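Pappbecher, Tüte über dem Rand und Teppichfliesen: wie haltet ihr das?

Forum: Haushalt und Ordnung > Müll und Trennung

garus_11
28.11.24
Ich räume gerade mein Arbeitszimmer auf und habe wieder den kleinen runden Eimer mit dem Drahtrand im Einsatz.

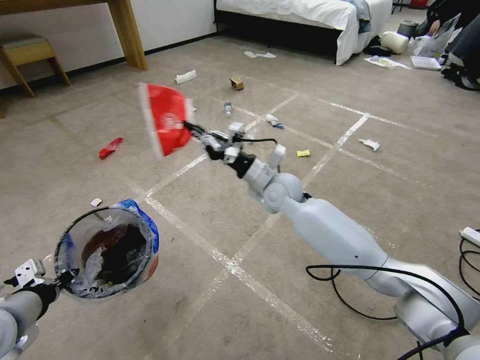 Meine Frage betrifft zwei Punkte. Erstens rutscht mir die Tüte ständig in den Eimer, sobald etwas Schwereres reinkommt. Zweitens der rote Pappbecher: Papier oder Restmüll? Meine Frau sagt Papier, ich habe bisher alles in den Rest geworfen.

Stultska
Restmüll oder Gelber Sack, je nach Gemeinde. Ins Altpapier gehören die Becher nicht, die sind innen meistens beschichtet. Frag bei deinem Entsorger nach.

ThanakornK
Zur Tüte: Rand weiter umschlagen und auf einer Seite verknoten, bis es spannt. Bei mir hält das. Tüten vom Einkaufen sind oft zu knapp, dann hilft auch der Knoten nicht.

Clistgate
Ich würde den Eimer gar nicht erst herumtragen. Alles auf einen Haufen, dann Schaufel. Bonbonpapier, Taschentücher und Schnipsel einzeln aufzuheben dauert dreimal so lang.

G. Ccori
@Clistgate Auf Teppichfliesen sehe ich das anders. Beim Kehren schiebst du den Kleinkram in die Fugen. Wir haben im Büro 254 Fliesen liegen und ich hebe erst alles mit der Hand auf, danach wird gesaugt. Die kleine Flasche und den Karton bekommst du sowieso nicht auf die Schaufel.

Clistgate
Mit einem Gummibesen geht das. Fugen hatte ich noch nie ein Problem.

garus_11
Danke erst mal. Gummibesen habe ich keinen. Das weiße Klebeband auf dem Boden soll auch liegen bleiben, da bleibe ich mit jedem Besen hängen.

Dexter Ignacio
Wie lange klebt das Band schon? Bei mir ging es nach dem Sommer nur noch mit Fön und Spachtel ab, und die Kleberreste ziehen Staub an. Würde ich im Juni spätestens erneuern.

garus_11
Seit ein paar Wochen. Guter Hinweis, probiere ich an einer Ecke aus.

Stultska
Flasche auf Pfand prüfen, bevor sie in den Eimer wandert. Karton flach drücken und ins Altpapier.

ThanakornK
Und die Taschentücher in den Rest, nicht ins Papier. Das macht hier im Haus auch jeder Zweite falsch.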